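2020年11月13日
文・編集部

畳まれない服たちの秋
洗濯物の山と暮らす人のための、あまり役に立たない長い話

洗濯は好きだ、と言う人は案外多い。ボタンを押すのも、柔軟剤の匂いも、晴れた日に干すのも好きだと言う。干した服を取り込むところまでは、まあ付き合える。そのあとの工程の話になると、みな急に口が重くなる。

わが家の場合、取り込んだ服はいったん寝室の隅に置かれる。この「いったん」が曲者で、昨年の秋に「いったん」置かれたタオルケットは、年を越して春の服の下から出てきた。何食わぬ顔で、少し平たくなっていた。

編集会議で「秋の衣替え」という題が出たとき、私は反射的に目を伏せた。伏せたのが悪かったのだと思う。机の向こうから「じゃあ、いちばん困っていそうな人に」という声がして、10月まるまるを使って自宅の山を片づけ、その顛末を書くことになった。経費で収納用品を買っていいと言われて、少し気をよくした自分が情けない。

まず、山の素性について書いておきたい。

洗濯物の山というのは、ただ積もっているようでいて、なかなか立派な地層をなしている。表層には昨日か一昨日の服がある。靴下はここでしか見つからず、しかも片方だけである。もう片方は深いところにいる。中ほどには、着るつもりで一度引き抜き、やはり寒いと思って戻した長袖が、引き抜かれたときの形のまま横たわっている。底には、畳むのが難しい連中がいる。ボックスシーツ、紐のついたもの、裏地だけがやたらに滑るもの。これらは自重で沈むのではなく、私に見て見ぬふりをされるたびに少しずつ下へ追いやられていく。

困ったことに、山には山なりの便利さもある。着たい服はだいたいここにある。引き出しには、着たくないからこそきちんと畳まれて残っている服が並んでいて、いつ開けても整然としている。来客があれば引き出しのほうを見せたいくらいだ。

さて道具である。山を崩すにはまず器がいるだろうと考え、Fuktonの布製バスケットを買った。口が広く、持ち手がしっかりしていて、説明書には「仕分けの習慣が身につきます」とあった。私はこれに山の上半分を移した。すると寝室には、高さが半分になった山と、中身の詰まったバスケットが並んだ。面積でいえば増えている。身についたのは、バスケットをまたいで窓を開けに行く習慣のほうだった。

次に手を出したのがRolonの畳み板だ。服をのせて左右、下の順にぱたん、ぱたんと倒すと、店の棚にあるような四角ができあがる。これは認めざるをえない、面白かった。最初の晩はTシャツばかり15枚も畳み、家族を呼んで見せた。家族は二枚目までは見ていた。

ところが板は、板の形をした服しか相手にしてくれない。フードのついたものをのせると、フードがはみ出す。ワンピースは裾が床に着く。子ども用の小さな服は、板のまんなかで所在なげにしている。そういう服を「板に向かないもの」として脇に寄せていくと、翌週には脇に寄せたものがまた山になっていて、その中には板で畳んだTシャツを崩して着て、洗って、干して、取り込んだものまで混じっていた。

とりわけ手ごわいのがジーンズである。

ジーンズというのは自分の重さをよく知っている服で、どこに置いても我が物顔をする。軽い布の上にのせれば軽い布がつぶれ、下に敷けば上のものが滑る。縫い目のところだけがごわごわと固く、そこで折ろうとすると、ゆっくり、しかしはっきりとした意志をもって元に戻ってくる。色の落ちた縁のあたりを手でならしていると、何年も穿いた人の膝の癖のようなものまで出てきて、畳むというより説得している気分になる。
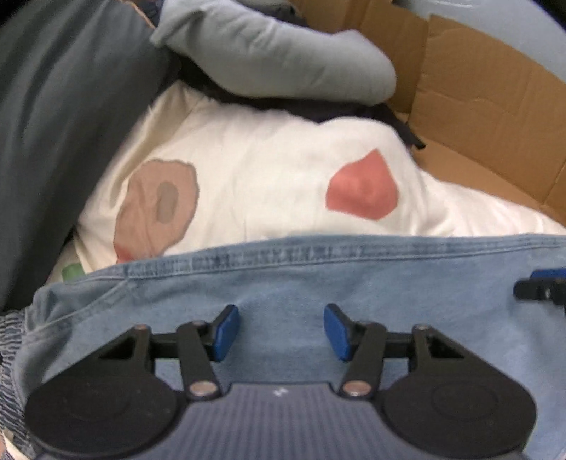

説得に負けた日は、二つ折りにして終わりにする。三つに折れば引き出しに立つ、と収納の本には書いてあるけれど、わが家の引き出しは浅く、三つに折ると今度は閉まらない。閉まらない引き出しは、ある朝、通りがかりの脛で閉めることになる。

柄物の扱いにも頭を悩ませた。無地の服はどう置いても大人しい。ところが大きな絵のついた布は、畳み方によって表に出るところが変わる。動物の顔が入った子どもの枕カバーなど、うっかりすると耳だけが上に来る。四角くはなっているのに、どうにも落ち着かない。顔が出るように畳み直すと、今度は棚からこちらを見ている。私は三度畳み直し、結局は裏返して置いた。

波模様や縞も油断ならない。折り目が模様と少しでもずれると、まっすぐに畳めているのに曲がって見える。几帳面な人ならここで模様に合わせるのだろうが、私は模様のほうが悪いと思うことにしている。

ひとつ発見らしいものもあった。袖である。長袖は、袖さえ片づけば九割がた終わったようなものだ。山から引き抜くときに絡むのも袖、棚の扉に挟まるのも袖、隣の服に腕を回しているのもたいてい袖で、洗濯機の中で結ばれた二着をほどいていると、こちらが別れ話に立ち会っているようで気まずい。先に両袖を背中へ回してしまい、それから身頃を折る。順番を変えただけで、絡まりはだいぶ減った。この一行のために一か月かかったのかと思うと気が遠くなるが、載せないわけにもいかない。

10月の半ば、雨が続いた。部屋干しの服が鴨居を占め、廊下を占め、山のほうは不思議とやせ細っていった。乾かないので積もれないのである。この時期だけ見れば企画は大成功だった。気をよくして近所のコインランドリー、Urquijoまで行き、大型の乾燥機に一家の服をまとめて放り込んだ。待ち時間に読む本まで持っていったのに、表示された残り時間は21分で、読み始めると終わってしまう長さだった。

Urquijoには広い作業台がある。これがいけない。よその人たちが、乾燥機から出したばかりの服をその場で、立ったまま、実になめらかに畳んでいくのだ。隣の台の人はシーツの角に両手を入れ、くるりと裏返し、空中で四つの角を重ねてみせた。私も真似をした。角は二つまで重なった。残りの二つは見つからず、やむをえず全体を丸めて袋に入れ、何か急ぎの用がある人のような足取りで店を出た。

家に帰って袋を開けると、丸めたシーツはまだほんのり温かく、そこへ猫が来た。これでシーツの件は翌朝まで棚上げになった。

下旬、今度は「畳まない」派に転ぶことにした。世の中にはそういう流派があり、信者は増えているらしい。服は全部ハンガーに掛ける。乾いたらハンガーごと移す。畳む工程そのものをなくしてしまえば、山の材料が断たれるという理屈である。

Areroのハンガーを二箱買った。薄くて滑らないという評判で、たしかに滑らない。滑らなすぎて、首まわりの細いニットに通すときは靴べらが欲しくなる。それでも三日ほどは調子がよかった。鴨居から外した服がそのままクローゼットへ入っていくのを見るのは気持ちがいい。私は家の中で少し威張っていた。

四日目、クローゼットが満員になった。考えてみれば当たり前で、これまで山にいた服は、掛ける場所がないから山にいたのである。奥へ押し込むと手前が膨らみ、手前を押すと奥でハンガーが外れる音がする。しかたなく冬のコートを二着出し、椅子の背に掛けた。椅子にはすでにカーディガンがいた。その晩のうちにマフラーが加わり、週末には椅子であることがわからなくなった。

寝室の隅にあった山が、居間に引っ越してきただけともいえる。家族の感想は「こっちのほうが見晴らしがいい」だった。

こうなると、減らすしかない。ここは本誌の他のページでもさんざん勧めているところなので手短に済ませるが、一年着なかった服を選り分け、11着を手放した。未練のあるものほど山の底から出てきて、しわだらけで、しわだらけだと未練も少し薄れる。捨てにくい服はしばらく山の底に敷いておくといい、と書きたくなったが、収納の専門家に叱られそうなので括弧に入れておく（敷いておくといい）。

いっぽうで、手放すつもりで袋に入れた古いトレーナーを、翌朝寒くて袋から出して着た。これは数に入れていない。今も着ている。

道具の評価もしておかないと経理に説明がつかない。FuktonのバスケットはいまはF列車の模型、つまり子どもの線路とその車両一式の置き場になっており、その用途ではたいへん優秀である。Rolonの畳み板は、Tシャツのある日だけ出番がある。出すのが面倒なので冷蔵庫の横に立てておいたら、通るたびに目に入って、週に一度くらいは畳む気になる。Areroのハンガーはシャツとニット以外には使わないことにした。ジーンズを掛けると肩のところがしなって、見ていて気の毒になる。

いちばん効いたのは、意外にも時計だった。テレビのニュースが始まる前の13分だけ山に向かい、時間が来たら途中でもやめる。シャツの片袖を折ったところでもやめる。折りかけの片袖は翌日にはたいてい元に戻っているのだが、それでも三日続けると、山の向こうに壁のコンセントが見えてくる。あのコンセントのことは、すっかり忘れていた。差さっていた充電器も一緒に出てきた。新しいのを夏に買ったばかりである。

この原稿を書いている時点で、寝室の隅には膝の高さくらいの山がある。10月の初めは腰のあたりまであったのだから、進歩といっていいと思う。上のほうに昨日のパジャマ、その下に誰かの体操着、いちばん下は確かめていない。例のボックスシーツではないかという気がしている。

次号では、編集部の別の者が台所の引き出しに取り組む。密閉容器のふたと本体の数が合わないそうで、会議ではその話になったとたん、今度は全員が目を伏せた。

お問い合わせ｜掲載記事・写真の無断転載を禁じます｜ページの先頭へ戻る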